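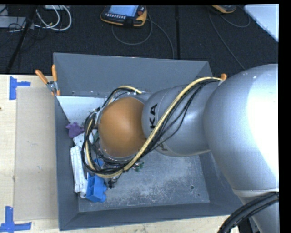
Loose cable stops picking robots at Ramthorpe sorting site

Picking work at the Ramthorpe returns center was halted for most of a shift on Wednesday after a cable on one of its robot arms snagged on a bin and was pulled out of its connector. No one was hurt.

The fault happened on cell 2, where an arm lifts small mixed items out of a deep gray bin so they can be sorted. According to a notice posted to staff on 8th June, the arm was turning back from the far wall of the bin when a loop of cable near the wrist caught on a clamp. The arm kept moving until the connector gave way, and the controller then went into a protective stop.

Farnel, the company that runs the center, shut down every cell of the same type while the cables were checked. The lines were back in use by the evening, except for cell 2, which will stay off until a replacement cable arrives.

"The stop worked, but it came later than it should have," the company said in a statement. "The arm was able to pull on a trapped cable for longer than our own rules allow."

The arms at Ramthorpe carry their cables on the outside, along the links and around the wrist. This makes tools quicker to swap, but the slack has to be tied back by hand each time a new tool goes on. The notice says the ties on cell 2 were not put back after a tool change two days earlier. The arm had made 600 picks since then without trouble.

Items in the bins differ a great deal in size and shape, from small plastic parts to long thin pieces that end up against the walls. To reach those, the arm has to tilt its wrist close to the side of the bin, and the loose cable swings out when it does. The same notice says the spring clamps used to hold bins in place had been fitted at the corners on the side where the arm passes most often.

Checks on the other cells found slack cables on two more arms. Neither had been damaged.

Szilágyi, which supplies the software that plans the arm's movements, said its system treats the cables as a fixed sleeve 40 millimeters deep and does not know when a loop hangs out further than that. It is working on an update that would keep the wrist 26 millimeters farther from the bin walls - a change that will leave some items out of reach. Those will have to be picked out by hand.

Until the update is in, staff have been told to run each arm through its full range at slow speed after every tool change, with the teach pendant in hand, and to sign for the cable ties before the cell goes back to normal speed. Clamps are to be moved to the side of the bin away from the arm.

A second Farnel site, at Wutum, uses the same arms and will be checked next week. Plans to add more cells at Ramthorpe in September have not changed.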